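October
From: list member, Sotville

Re: [bench] Outlet strips on the back rail

> I'm laying out two benches back to back and want power along the
> rear edge of both. Is it worth putting each bench on its own
> breaker, or can I feed everything from one 20 A circuit? The Kaltach
> rail I have in mind comes in one length only and I'd prefer not to
> cut it.

One 20 A circuit will carry both benches unless you run a hot air station and a space heater at the same time. Add up the nameplate ratings before you decide. On my bench the supplies, scope, iron and lamp come to 426 W with everything switched on. The hot air station adds 635 W while it is heating and much less once it settles.

I would still pull two circuits if the wall is open. Put the lights and the computer on one and the bench outlets on the other. A shorted board then trips the bench and leaves you able to see.
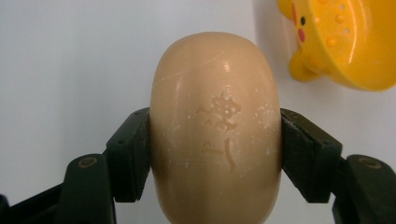
As for the rail, cutting it is fine if the cut falls between outlets and you refit the end cap. File the edge and check the ground connection from the cap to the far outlet with a meter. The Cuvel version has a riveted cap and is harder to shorten. I drilled mine out and used M4 screws with star washers, which read the same as the factory joint.

Mount the rail high enough that a plug-in adapter clears the bench top. Mine was too low the first time and two of the outlets were useless until I moved it. Leave a gap behind the bench for the cord as well.

On switching: a single master switch by the door is convenient, but keep anything with a clock or a logger off it. I lost a long run on a Bae logger that way.

What gauge is the existing cable? If it is 14, the breaker has to be 15 A and the sums above change.

Contact the list owner | Copyright remains with the posters | Back to top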